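Projects > Candier Studio > Workroom Gallery

Print this page | E-mail this page

Workroom: Mats, Tape and Small Parts

The Candier workroom opened in March on the second level of the Badach building. It is used for laying out small parts, and most of that work is done on flat dark gray mats — one to a work area. The room can be booked in blocks of 90 minutes.

The mats are held down with tape at the corners. We tried clips first, but they got in the way of hands and tools. Tape comes up cleanly from the wood and a new mat can go down in a few minutes. Each roll lasts nearly 40 changes.

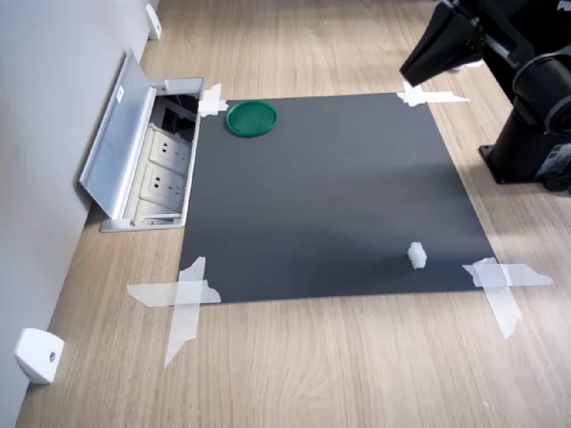 Dark gray sheet taped at the corners, with a green lid and a small white piece on it. The floor outlet is open at left.

Shallow lids make good trays for parts that would otherwise roll away. Please return them to the Cheon shelf by the door when you are done. Mats pick up scuffs with use and are replaced when the marks make it hard to see small pale parts. Spares are kept in drawer 1608, along with extra tape.
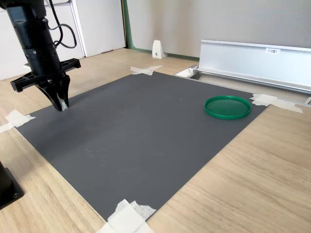 Gray mat with light scuffs, white tape at the corners and the green lid lying flat at right.

Gallery updated 8/7/23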